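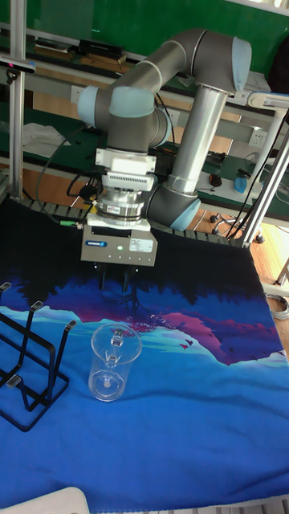 Words: Mehrangiz Bagheri
Checked by: Pejman Kermani
Last revised July 2021

Section 4. Setting up and first use

This section covers the Fliltora room dehumidifier from the point where it has been unpacked (Section 3) to the end of its first full day of running. If yours was supplied by Ansari with the longer drain hose, read 4.4 before you choose a place for it.

4.1 Before you plug it in

1. Stand the dehumidifier upright on the floor for two hours. If it has been carried or stored on its side, leave it upright overnight.

2. Take off the tape on the tank, the filter door and the flap on top. There is one more strip inside the tank, holding the float in place. Pull the tank out to reach it.

3. Check that the float moves up and down freely. It should drop back under its own weight.

4. Push the tank home until it clicks on both sides.

5. Look at the plug and the full length of the cable. Do not use the dehumidifier if either is damaged.

CAUTION: Do not tip the dehumidifier to look underneath it. If you need the serial number, it is repeated on the label behind the tank.

4.2 Choosing a place

Put the dehumidifier on a hard, level floor. Carpet is acceptable if the pile is short and the castors do not sink in. Leave 400 mm clear at the back, where air is drawn in, and the same above the flap. The sides can be closer to a wall or cupboard.

Keep it away from radiators, from direct sun and from curtains that could be pulled on to the grille. Do not run it in a bathroom, or anywhere it might be splashed.

One dehumidifier will look after one room, or two rooms if the door between them is kept open. A landing is often a good place in a small house. It will not do much for a room with the door shut, whatever the setting.

If you want to dry washing with it, hang the washing on an airer beside the dehumidifier and keep it clear of the flap. Never hang anything over the top.

Note: The base holds water even when the tank has been emptied. Always move the dehumidifier on its castors and keep it level when you lift it over a doorstep.

4.3 Starting it for the first time

1. Shut the windows and outside doors in the room.

2. Plug directly into a wall socket. Do not use an extension lead or a timer plug. The dehumidifier draws 220 watts on its normal setting.

3. Open the flap on top as far as it will go. The fan will not start with the flap closed.

4. Press POWER once. All the lights come on for a moment, then only the fan light and the humidity light stay on.

5. Press FAN until the display shows 2. Leave it there for the first day.

6. Press HUMIDITY until the display shows CO (continuous). In this mode it will keep working however dry the room becomes.

7. After three minutes you will hear the compressor start. A low hum and some gurgling are normal.

If the compressor has not started after ten minutes, switch off at the wall, wait five minutes and go back to step 4. If it still does not start, see Section 8.

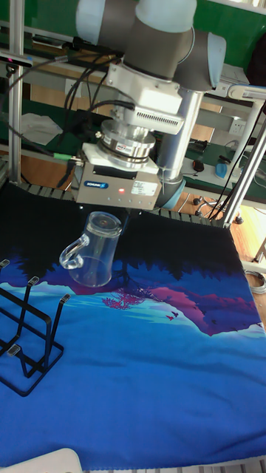 For the first day the tank may fill quickly, particularly in a house that has been shut up over winter or has new plaster. Do not take this as a sign that anything is wrong. Much of that water has come out of the walls, the carpets and the furniture as well as the air, and it can be several days before the amount begins to drop.

Once it has dropped, change from CO to a fixed humidity. We suggest 55 for living rooms and bedrooms. Go lower only if you still have water on the windows in the morning. Below 45 the dehumidifier will run most of the time and some people find the air uncomfortable.

4.4 Tank or hose

The tank holds 3000 ml. When it is full the red light comes on, the dehumidifier beeps ten times and then it stops. It will start again by itself when the empty tank is put back, with the settings you had before.

To empty the tank:

1. Wait until the fan stops, then wait a further minute so the last drips fall into the tank.

2. Hold the tank by the grip at the front and draw it out slowly.

3. Fold up the handle and carry the tank level.

4. Pour from the corner marked with the arrow. The water can go down any sink or drain. It is not fit to drink, and should not be given to pets or put in a fish tank.

5. Wipe the outside dry, lower the handle and push the tank back until it clicks.

To use the hose instead:

1. Switch off and unplug.

2. Remove the round rubber cap low down on the back. Keep the cap. You will need it if you go back to using the tank.

3. Push the hose on to the spout as far as the ridge. Warm the end of the hose in a cup of hot water if it is stiff.

4. Run the hose to a floor drain, or to a bucket placed lower than the spout. The hose must fall all the way. A loop lying on the floor is enough to stop the flow.

5. Leave the tank in place. The dehumidifier will not run without it.

CAUTION: Check the hose daily for the first week. Do not lead it outdoors in freezing weather.

4.5 After the first day

Switch off, unplug, and slide the filter out from the left. There may be dust on it already if the floor has been swept or the room decorated. Brush it or rinse it under a cool tap, let it dry fully and put it back with the tab facing you. After that, once a fortnight is enough for most homes.

Turn the fan down to 1 at night if the noise bothers you. The dehumidifier will take longer to reach the set humidity.

The clock and timer are covered in Section 5. Models sold before May have no timer, so owners of those should go straight to Section 6.

Comments (4)

grumow_lane
The strip inside the tank! Ours beeped for a whole evening before I found it. Could you put that step in bold please.

Tessa W.
Does the hose from the older Grumow model fit this one? The spout looks the same size to me but I don't want to force it.

Pejman Kermani
Tessa, no, the older hose is slightly wider and it will weep at the join. Drodbridge keep the right one as a spare, ask for the short or the long.

R. Hollis
I run mine at 50 in a north-facing back bedroom and the windows are dry by breakfast. Went down to 40 for a bit and woke up with a sore throat, so I'd agree with what it says in 4.3.

We use cookies to remember your settings and to see which pages are read most. Accept all | Only necessary | Change settings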